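4.2 Does the basket make the work shorter?

Advice on household laundry nearly always treats the basket as a neutral object. Clothes go in, clothes come out, and the time it takes to fold them is put down to the person or to the clothes. A smaller body of writing, mostly from makers of storage goods, makes the opposite claim: that the right basket cuts folding time by a wide margin. We began this part of the study with doubts about both positions, and the results have not removed them.

The strongest form of the claim comes from the Joltberg handbook, which tells readers that a shallow basket with open walls "halves the search" for the next piece. No trial is cited for this. The handbook does not say what kind of basket served as the comparison, how full either one was, or whether the same person used both. The later Joltska guide repeats the line almost word for word and adds a drawing. Cao, the only source we found that reports any timing at all, gives a single average for a mixed load and leaves out the spread. An average of that kind can hide nearly anything. One fitted sheet at the bottom of a load can take longer than all the shirts on top of it.

We therefore asked a narrower question. If the load is held to a few pieces of cloth, and the table is kept clear, does the shape of the basket change how people take a piece out and lay it down? Twenty-four households in Plallolus took part. Each was visited in December and worked through 6 small loads using 2 baskets, one deep and one shallow. The order was switched for half of the households. Participants sat at a table and were told to fold as they would at home, an instruction we now regard as close to useless, given that many of them told us they fold standing up, on a bed.

The differences we found were small and did not all point the same way. With deep baskets, people tended to pull the top piece straight up and shake it out in the air. With shallow ones, more of them reached in low and drew the cloth over the rim. The second habit looks calmer, and it is easy to see how a writer in search of a selling point could mistake it for speed. It was no faster in our records. Several participants who drew the cloth over the rim then had to turn it around on the table to find the shoulders or the hem, and the time saved at the basket was spent again a moment later.

We also have some trouble with the word "search." In a full hamper a person may well search. In a basket holding one or two pieces, there is nothing to look for, and the only question left is which part of the cloth to take hold of. The handbooks run these two problems together. A person who takes the nearest bit of fabric will often get the middle of a sleeve, and must then let go and start over. A corner is a much better place to start, but whether a corner is on offer depends on how the piece landed when it was dropped in, and no basket maker has any control over that. 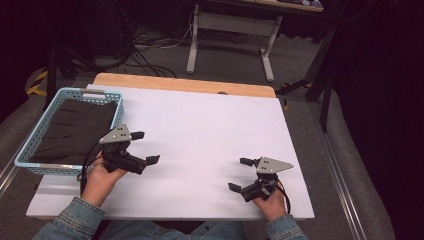
Figure 6. Basket at the side of the work surface.

How a piece lies in the basket seems to us a better candidate than the basket itself, and it has been given far less attention. Cloth that has been dropped from a height settles in a heap, with its edges tucked under. Cloth that has been put down with some care may keep its edges in reach. The dark piece in Figure 6 lies nearly flat on the bottom, folded over itself along the left, with its upper right corner coming to a point close to the basket wall. A corner in that position is an easy thing to aim for, and a deep basket could hold a piece in the same way. Crediting the basket's walls for it would be a mistake, and it is one we came close to making in our own first draft.

The claim made for perforated walls fares no better. Joltberg states that holes let the user "see the load." Our participants sat with the basket beside them and looked down into it from above, so the walls hardly came into it. Holes may matter for airing damp clothes, which we did not test.

Two limits should be kept in mind. Small loads were chosen to make timing possible, and they may have removed the very conditions under which a basket would make a difference. A sample of this size also cannot rule out a modest effect in either direction. What we can say is that the halving reported in the trade literature did not appear for any group, in either order of baskets, and that a reader who wants to fold faster has little reason, on present evidence, to buy a new basket. Section 4.3 turns to the table and to the question of how much clear surface people use.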